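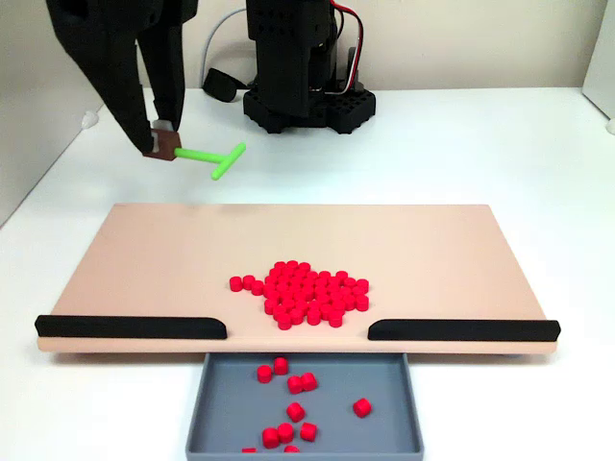

# Oka - le planificateur de poussée, galerie du mois d'août

Cette page rassemble quelques vues de notre banc de test pour Oka, le logiciel qui décide où poser l'outil et dans quelle direction pousser. La tâche est simple à expliquer : amener les petits cylindres rouges vers l'ouverture entre les deux rails, pour qu'ils tombent dans le bac gris. Pour le planificateur elle est moins simple, car un tas ne se comporte pas comme un seul objet.

**Perception.** Oka ne suit pas chaque pièce. Il calcule une carte d'occupation du plateau, puis il cherche le contour du tas. Rodel Navarro a réécrit cette partie au printemps et le calcul prend maintenant 39 ms par image. Les câbles qui passent devant la vue restent notre difficulté principale - le masque les confond parfois avec le bord du tas.

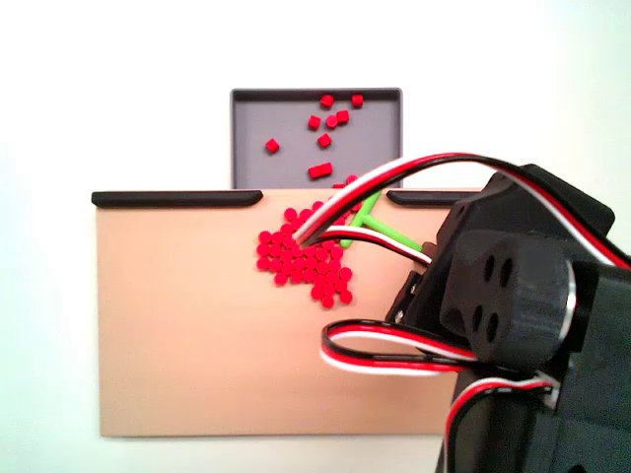 Pour cette raison, la version 14 garde en mémoire la dernière carte fiable et refuse de planifier si trop de cellules sont cachées. Le seuil se règle dans le fichier de configuration, avec la vitesse de poussée (50 mm/s par défaut).

**Commande.** Les trajectoires sont envoyées par Bustero, notre couche de contrôle. Elle surveille aussi la prise de l'outil, et un glissement dans les doigts arrête le mouvement. Le journal complet contient 466 poussées, il est disponible sur demande.

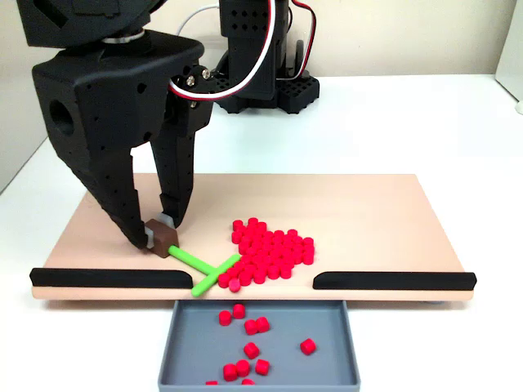

*Les doigts de la pince près du petit cube brun, à gauche du tas de cylindres.*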